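Stostham Lab Reports Limits of Hand-Held Gripper Training

BRELVILLE, August – Researchers at Stostham released results Wednesday from a study of robot training with hand-held grippers, and they are asking readers to keep their expectations low.

The team recorded 227 demonstrations of people moving gloves and other small knit items with a gripper strapped to each hand. A policy trained on those recordings finished 53 percent of its trials on a two-arm robot. When the basket was moved 5 centimeters, the rate fell to 40 percent.

"We keep reading that this kind of data carries straight over to a robot," said Khoa Châu, who led the study. "Ours carried over about as well as a coin toss, and on soft items I doubt we're alone." 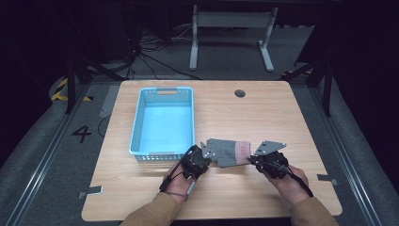
Folke Myklebust, who ran the trials, said the group has not tested other fabrics or other robots and will not guess at how they would do. Gralutley, which funded the work, had no part in the analysis.

The recordings and the full list of failed trials are available on request from the Jayasinghe office at Stostham.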